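Search Witwood Search this site Search

Count the sick before the hospital does

By Glykeria Tsoukalas 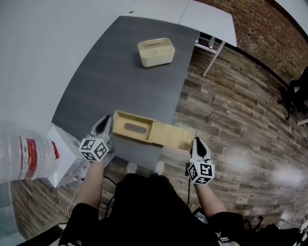 Photo: Moataz Farouk

Witwood's health office stopped publishing its weekly respiratory illness numbers in May. The notice was two sentences long. It said that reporting by clinics had become uneven and that residents should follow hospital admissions instead.

I think this was a mistake, and I think it should be reversed before the fall.

Hospital admissions are a fine number if you want to know how many beds are in use. They are a poor number if you run a school, a nursing home or a bus garage. By the time a flu patient is admitted, the people who caught it from the same source are already at work or in class. A count that comes from clinics and pharmacies moves earlier. It is messier, and it still moves earlier.

Last winter the weekly count reached 2,430 at its highest. The office says that figure was unreliable, and it has a point. Of the 80 clinics asked to report, only 56 sent in forms every week. Rachid Kabbaj, who handled the forms until spring, told me he spent most of his mornings on the phone chasing the rest.

A missing form is a staffing problem. The town could pay one person to chase them. It could accept the forms by email, which it still does not do. It could print the number of clinics reporting beside the total, and let readers judge. Mandagi does all of this with a smaller office than ours.

Jae-in Yoo, who manages the nursing home on the Stokine road, used the weekly figure to decide when to ask visitors to wear masks. She now calls two pharmacists she knows and asks if they are busy. That is surveillance too, but only she gets the benefit of it.

I have heard the argument that people are tired of disease numbers. Some are. They were free not to open the page. The page had 504 visits in its last week, and I would guess many of those came from people with a decision to make.

The old forms are still on the office's website. The clinics know how to fill them out. Start again in September.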